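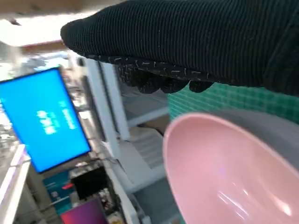 Lavanya Arumugam has been teaching robots to handle dishes for long enough that she can no longer unload her own dishwasher in peace. "I catch myself watching my thumb," she told me, laughing, when we finally sat down with coffee one afternoon in December. "My husband says I put the bowls away like I'm being graded."

She works at Plendov, where she trains the people who do the teaching (operators, they call them), and she came to it sideways, after years of giving piano lessons to children. I asked whether the two jobs had anything in common and she was off, happily, for a good while. "Oh, so much! You can tell a seven-year-old to curve her fingers until you're blue in the face. Or you can put your hand over hers and play the phrase together. That's what we do."

There are 2 ways of going about it, she explained. In the first, you take hold of the arm yourself and walk it through the motion. In the second you sit at a station with a controller in each hand, and the robot follows along while you look through the camera at its wrist. She likes the second better for bowls. "A bowl is all curve. If I'm standing there pushing the arm, I'm looking with my own eyes, from my own height, and I cheat without meaning to. From the wrist you only get what the robot gets, and half of that is the back of its own hand."

That took her some getting used to. Her first week, she said, she kept leaning sideways in her chair to see around the fingers, which of course does nothing at all. Rhonda Vachon, who taught her, let her go on doing it until lunchtime.

Vachon's rule for new operators is 5 slow runs before anybody saves anything, and Arumugam has kept it. After that a simple pick might take 200 demonstrations, and she would rather have 100 patient ones. "You can feel it when somebody's rushing. The hand arrives before they've decided what it's going to do."

What about the bad runs, I wanted to know. Does she throw them out? Some of them, she said, but a fumble with a good recovery she keeps, and she's fond of those. "My piano students hated starting again from the middle. I always made them practice it anyway."

She has a new group of operators starting after the holidays, and she has already picked out the bowls.

Comments

Kita: I did this kind of work for a summer and leaned sideways in my chair the entire time. So glad to hear I had company.

Mokum: Does she find gloves on the robot's hand make the gripping easier? Would have liked more on that.

Rai: Lovely piece. My old piano teacher did the hand-over-hand thing too and I can still play that one phrase.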